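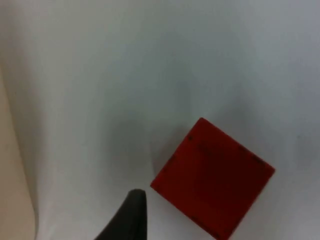 Step 1. Get the background flat

Pale and plain is what you want under a red block. Sheet, cloth, matte board, whatever's in the cupboard. Mine never goes completely flat and you get soft grey patches where it dips. Fine for most things. If you're fussy, pull it tight and tape the corners to the table, low-tack tape, the blue sort.

Iron a sheet first. Creases show up more than you think.

Step 2. Turn the block

Corner towards the top, so the face sits like a diamond. Square-on looks like a paint chart. Forty-five degrees or near enough, don't get a protractor out.

Put it low and to one side too if you want room for words. I leave all the top half bare for the price and the name of the set.

Step 3. Look at the marks

Dark specks on red show up badly against white. Look along the edges and near the corners, that's where I find them on mine. Some are muck, some are dings. To find out:

Dry soft brush first. An old make-up brush is ideal.
Then a barely damp cloth, one wipe, same direction.
Then a pencil rubber, gently, on a spot you don't mind about.

If it's still there after that it's probably in the paint. Leave it. Do NOT use nail varnish remover, I took the colour clean off a Kivi block that way and had to repaint all the faces.

Wait 5 minutes after the damp cloth before you put it back on the sheet. Red can bleed. Ask me how I know.

Step 4. Light

Window on one side, lamp off. Mixing the two turns the white a funny yellow on one half. A bluish white is easier to put right later, just nudge the warmth up a bit.

Morning is best in our back room, 9 til the sun gets over next door's roof. November is hopeless after lunch.

To lift the shadow, prop a bit of white card on the dark side. Cereal box turned inside out if it's white enough (it usually isnt, paint it).

Step 5. Red is awkward

It goes flat and muddy very quickly. Take 2 shots, one a touch darker, and pick later on a proper screen. If the face looks all one colour with no sign of the paint texture, you've gone too bright.

Don't push the colour slider up to make it "pop". People send blocks back when they turn out duller than the picture.

Step 6. Save it

Quality 70 is plenty for a listing. Keep the big one somewhere else. I name mine by set then colour, so wirkby-red, cellow-red and so on, otherwise come Monday I've no clue which is which.

Selling them on

Show the marks, say "played with", don't say "as new". I do a second close shot of the worst edge and put it last.

Thanks to Brahim Ghoneim for the pencil rubber tip, which saved a whole box from the Brurness sale.

Painting worn corners is on its own page, will link it when its done.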